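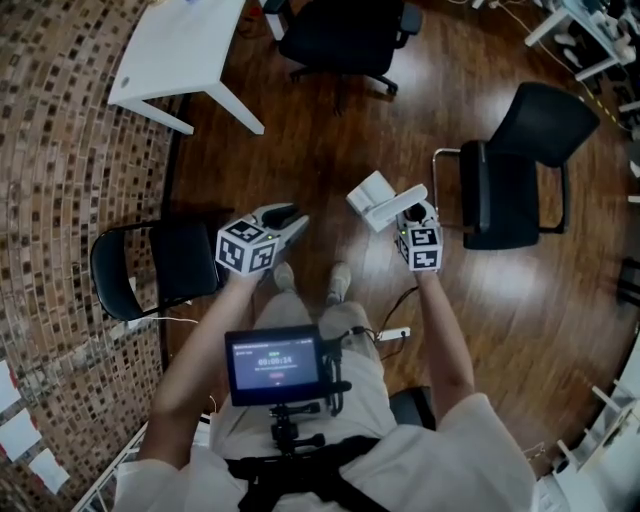
Listening to Rooms
Handout for session 4: Hard surfaces, soft surfaces, and why your voice changes when you walk through a door
Instructor: Mariama Owusu
Revised 21 February 2022

Welcome back, everyone, and thank you for the lovely recordings you sent in after the last session. I listened to all of them, some of them twice (the one made inside a coat closet was a real treat!), and I've tried to work your questions into these notes where they fit.

Last time we talked about sound leaving a source and spreading out in all directions. Tonight we follow it until it runs into something. When it does, part of it bounces back into the room, part of it is soaked up and turned into a tiny amount of heat, and part of it goes on through to bother the people next door. How much goes each way depends on the material and also on the pitch, so please don't think of a surface as simply "loud" or "quiet." A thin carpet will take the edge off the s and t sounds in your speech and do next to nothing about a bass guitar.

The number we use for this is the absorption coefficient, written with the Greek letter alpha. An alpha of 0 means that everything comes back, and an alpha of 1 means that nothing does. An open window gets a 1, which always makes somebody laugh, but think about it for a moment: from the room's point of view, sound that sails out the window is gone for good.

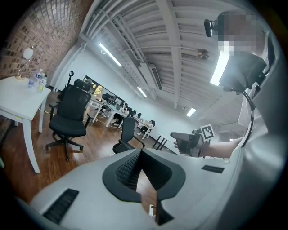 Floors are where I like to start with a new room, mostly out of habit, but also because they're one big surface that's usually all the same stuff. Walls get interrupted by doors and shelves and pictures, while a floor tends to just keep going. Take a wooden floor like the one you can glimpse through the gap in the middle of the picture. Bare boards reflect most of what lands on them in the speech range, and a coat of finish on top closes up the pores and makes them a little more reflective still. If the boards are laid over an air space they can flex, and then they'll take some of the low notes with them, so a wooden floor on joists often sounds warmer than the same wood glued down on concrete. Stand in the middle, clap once, and listen for what comes after the clap, not the clap itself. It takes a few tries before your ear learns to wait.

The sound that hangs on after the clap is reverberation, and we measure it by how long it takes to drop by 60 decibels. Wallace Sabine worked out a rule for it more than a century ago that is still good enough for our purposes. In feet, it says that the reverberation time is 0.049 times the volume of the room, divided by the total absorption.

Let's do one together. A room with a volume of 1,696 cubic feet and a total absorption of 80 sabins gives us

0.049 x 1,696 / 80 = 1.04 seconds

That's long for conversation. You'd be understood, but you'd find yourself slowing down, and a fast talker would start to smear. Now bring in a thick rug and a sofa and suppose they double the absorption. The time is cut in half, to 0.52 seconds, and most people would call that a comfortable living room. Dorin Ciobanu asked by email whether doubling it again would be twice as nice. Try it on paper, Dorin, and then remember how it felt to talk in that closet.

One caution about the formula. It assumes that the sound is nicely mixed and that the absorption is spread around the room. If all the soft things are on the floor and the walls are bare and parallel, the sound will go back and forth between the walls as if the rug weren't there, and you'll hear a fluttery, zippy sort of echo when you clap.

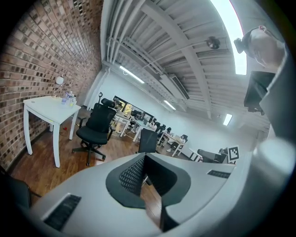 Curing a flutter doesn't have to cost anything. You only need to disturb one of the 2 walls. A bookcase with books of different depths is wonderful for it, a quilt on a rod is nearly as good, and even turning a cabinet at a slight angle can be enough. Egg cartons, I'm sorry to say, don't do much at all (I know, I know, we have this argument every June).

To do before next time

Pick 2 rooms you know well, one that feels lively and one that feels dead. Clap once in each, then read the same paragraph aloud in each, at the same distance from your phone. Write down the floor, wall and ceiling materials, measure the length, width and height in feet, and work out the volume.

Please work from the alpha table in the Bellis packet and leave the Brilska one alone for now, as its columns are in a different order. If you missed picking up a packet, Mali Landeg has spares.

Reading: chapter 4, up to the section on curtains.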